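In praise of the bad demonstration

Dec 16, 2022

My first teacher in this trade was Zoltán Lengyel, and on my first morning at Plelex he sat me down in front of a pair of joysticks and a monitor and told me to put a mug on a shelf. It took me twelve minutes. I'd like to say I got the mug there, but I got most of the mug there. Zoltán swept up the handle, looked at the log and said, "Keep that one." I thought he was being kind. I've spent the years since coming round to the idea that he meant it, and this is my attempt to argue his side for him, as he's far too busy to write anything down himself.

So, the argument. We are far too fussy about what counts as a good demonstration. Anyone who teaches robots by showing them things, whether by taking hold of the arm and walking it through the job or by driving it from a desk in the next room, ends up with a pile of recordings and a strong urge to tidy that pile. Out go the fumbles. Out goes the one where you reached for the drawer handle, missed, swore, backed off and tried again from lower down. What's left is lovely to watch and I think it makes for a worse robot.

I do understand the urge. When you play the recordings back for a visitor (and there is always a visitor) you want the smooth ones. And there's a respectable technical case as well: a robot that copies what it sees will copy your dithering too, so if you hover over a cup for ages before making up your mind, don't be surprised when it hovers. Delphine Iwasaki, who ran the data side when I moved over to Oyelaran, was very firm on this. She used to cut every pause longer than two seconds. Her robots moved beautifully! They were quick and sure and they looked as if they knew what they were about.

They also had no idea what to do when anything slipped. A sponge would fold over in the fingers and the arm would carry on to the bin as though it were holding it properly, because in the whole of its short education it had never once seen a sponge fold over. It had been brought up in a house where nothing went wrong. I know people like that, and they're no use in a kitchen either.

Where Delphine and I ended up agreeing, after a long and mostly friendly row one July, is that there's a difference between a hesitation and a recovery. A hesitation is the operator not having decided. Cut it, fine. A recovery is the operator having decided, found that the world didn't go along with it, and sorted it out. That's the most valuable stuff you'll ever record and you can't easily get it on purpose. I've tried. You ask someone to fumble a bottle and they fumble it like an amateur actor falling down stairs.

Now, by hand or by remote? People get oddly tribal over this. Bakari Mushi is a hands-on-the-arm man to his bones, and he has a point, which is that when you're pushing the arm yourself you can feel the drawer catch on its runner. You feel the weight come on. Driving from a desk, on most of the rigs I've used, you feel nothing at all, and you find out the drawer has caught when the arm starts to shudder and somebody shouts.

But I've come down on the remote side, for a slightly perverse reason. When you hold the arm you cheat. You lean round it to get a better look, you use your own eyes and your own fifty little instincts, and the robot gets the movement without getting any of the reasons for it. Its camera couldn't see the handle; you could. When you drive through the camera you're stuck with the robot's view, and if you can't see the handle then you have to do something about it, and whatever you do is there in the recording for it to learn. I find that much more honest teaching. It's also far more tiring, I'll give Bakari that. After forty minutes my neck is done for and I start putting things down in silly places. 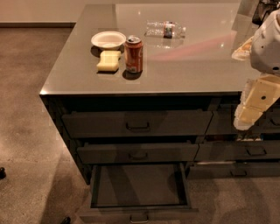
Tidying up is the task I'd give every new operator, because there's no correct order and you find out straight away how a person thinks. Some go for whatever is nearest, and some do all the easy things first and save up the horror for last. Take a counter with a white bowl, a yellow sponge, an upright red drinks can and a water bottle lying on its side, and drawers below it, the bottom left one already wide open. I'd start with the bottle, as I don't trust anything round on a shiny top, and Dwayne Ridgeway would start with the can, because a can standing up is easy to get hold of and he likes an early win. Neither of us could tell you who's right. I'd want both in the pile, and I'd want the time Dwayne clipped the bowl with his wrist on the way past and had to nudge it back.

That last bit is where I part company with a lot of people I respect. The fashion at the moment is for scripts. Operator picks item A, places item A, returns home, picks item B. At Clalix I was handed a sheet with 74 of these on it, all numbered, and we went down it like a shopping list. You get very even data that way. You also get bored operators, and a bored operator does the same grasp from the same angle every single time, so you've recorded one demonstration over and over and called it a collection. I'd sooner have half as many from people who were left alone to get on with it — even the ones who put the sponge in the bowl, which I've had arguments about.

There's a snag in all this and I should own up to it. Messy recordings are more work for whoever has to label them. Somebody has to sit there and decide that this wobble is a recovery and that one is just me reaching for my tea. Mortimer Ferreira did that job for us at Plurkadside for the best part of a year, and he'd have cheerfully strangled every operator in the building, me first. He once sent back a whole afternoon of mine with the single comment "what are you doing?" and it was a fair question. If you're going to keep the bad takes you have to pay for the time to sort them, and most places that say they'll do it don't.

I'd still keep them. If I had my way a new operator's first day would go straight in, unedited, broken crockery and all, and it'd be kept next to the same person's work six months on. The early stuff is full of getting into trouble and getting out again, and by the time you're good at this you've mostly stopped getting into trouble, so you've nothing left to show the machine on that score. Zoltán still has my mug recording, by the way. He plays it to the new starters before he lets them near the joysticks, and I'm told they laugh at the bit with the shelf.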